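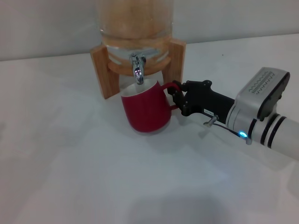 Glass dispenser on its wooden stand, red mug under the spigot

Dispenser spout and mug height
Veerle Dekker, 29 March 2021

I have a glass dispenser on a wooden stand, and my tall mug does not fit under the spout. Must I buy a higher stand?

Roxana Puma
First measure from the table to the tip of the spout. Your mug should be 2 cm lower than this, so you can take it out when it is full. A wide mug is easier – the spout can hang above the back part of the opening.

Stuart Hulme
I put mine on a thick board. Works fine.

Felicja Śliwiński
Be careful with a board. A full jar is heavy, so fill it after you put the stand in its place.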